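Sand for the table, and other small news from the Lalgate craft room

In February we began again with the sand glasses, and I promised to write down how we do them, because several members asked me on the stairs and I could not explain it well while carrying my bag.

The work is simple. You take a clear glass, you wash it, you dry it with a cloth that leaves no threads, and you fill it with brown sand. We buy the sand from Catari in bags, and one bag is enough for 20 glasses if people are modest. Please pour slowly, with the glass standing on the table and not in your hand. When the sand is in, tap the side of the glass with one finger until the top is level. Some members like to leave a small hill in the middle, and I have nothing against the hill.

After that comes the question of what to put with the glass. At Imdale they used dried grass, and last year we did the same, but the grass made dust in the cupboard. This year I would like us to try things that stand on their own. A glass of sand looks very quiet on a pale wooden table, and it becomes better when there is something dark in the neighborhood of it, for example black metal. 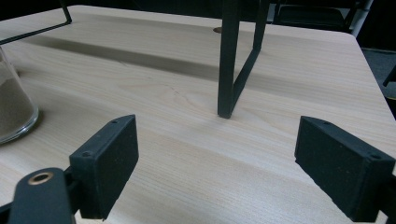 Lilibeth Quiambao finds that brown is too heavy for the spring tables and would mix it half and half with white. She also asks that we stop filling to the brim, as two fingers below the edge is much easier to carry down to the hall. I agree with her about the brim. About the white sand I am not sure, as it costs more, and when the two colors are mixed they cannot be separated again. We can make one glass in her way and look at it together before we decide.

A few practical points. Sand scratches the wood, so please lift the glasses and do not push them. If you spill, use the soft brush from the second drawer, going along the grain. A wet cloth makes it only worse. The old sand goes back in the bucket with the lid, also when it is a very small quantity.

Teodoro Catacutan has the key to the cupboard, and he is in the building from four o'clock. The glasses from the Chamoun sale are on the lower shelf, wrapped in newspaper. Those with a chip are for practice only, and please bring back the newspaper.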